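The Hikcombe Folding Travel Cot
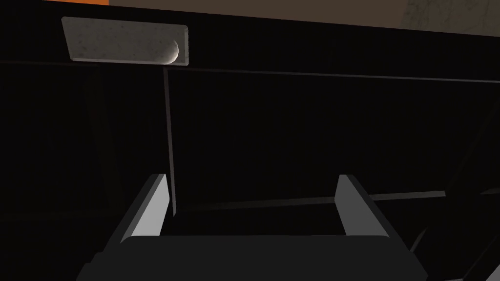

Image credit: Todorova Renderings

I bought my first Hikcombe for our own rental cottage in Lendonness, and we've since put one in every place we let (guests with babies ask for a cot more than they ask for the WiFi password!). It's $109, sheet included, and it folds down into a bag that slides under most beds.

Setting it up takes me a couple of minutes. Pull the long sides up first, then push the middle of the floor down until it clicks. If you do the floor first the sides won't lock, and you'll be standing there muttering like I was.

The cover zips off and goes in a regular wash. I do ours on Sunday between guests and it's dry by check-in at four.

Need more than one? The set of three is $341 with a spare mattress pad, or $357 if you'd like the thicker Tadeo pad, and I would, for stays longer than a weekend.

Gray is in stock now. Navy is back in September. Mosquito net sold separately.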